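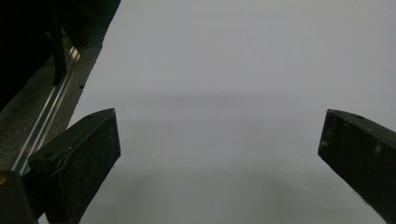
Attachment 1 -- white surface, Gedmont site

Ticket: label printer dropping off network, Gedmont packing room
Status: open, waiting on Skotitz
Priority: raised from low, September

Koner label printer goes offline after 20 mins idle. Front panel still says ready. Queue on the PC says paused. Turning it off and on brings it back, then same again after the next tea break.

Tried so far:
Swapped network cable. No change.
Different wall port, the one by the door. No change.
Sleep timer off in the menu. Saved ok, but back on after restart?? Did it twice, same both times.
Removed and re-added printer on the packing PC. Worked all morning, gone again by 2.
Fixed address set on the Shih router, wasnt set before. Better for a bit I think.

Update, 11am -- dropped again halfway through a batch of 200 labels. First lot printed fine, rest stuck in queue. Had to cancel and start over, so some parcels may have double labels, packing are checking.

Update -- Skotitz support want the settings page printed out and the version number. Sent both. They think the sleep setting isnt sticking becuase of old firmware. They'll send the update file and a how-to.

Workaround for now: print a blank label every so often to keep it awake. Packing not keen.

Do not close till its run a full shift without dropping.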